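## About Flodden Bins

Flodden makes and refurbishes open-top picking bins for parts rooms, packing benches and small warehouses. Bjartur Riis started the business in January with one folding press and a lease on a shed in Pistitz. The shop now turns out 38 bins a week in two sizes.

All bins have sloping sides, so mixed items settle toward the floor and can be reached from any edge. Grey is the standard colour. Other colours are made to order in lots of 25 or more.

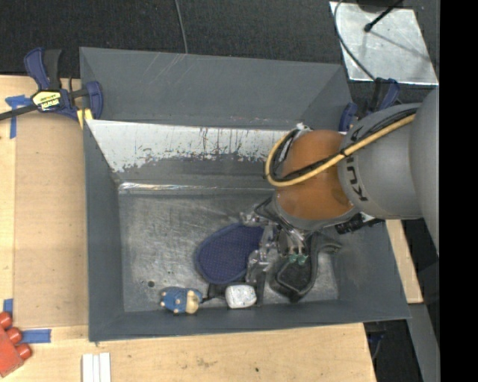 Coatings wear first on the inner walls, where items are dropped and dragged. Scratches and flaking don't affect the rated load of 200 kg. Bins with bent seams should be taken out of service and sent back for assessment.

Recoating takes seven working days from receipt. Customers in the Arnaud district can use our weekly pickup; all others ship to the Pistitz address. Empty bins must be cleaned and labelled with the order number before return.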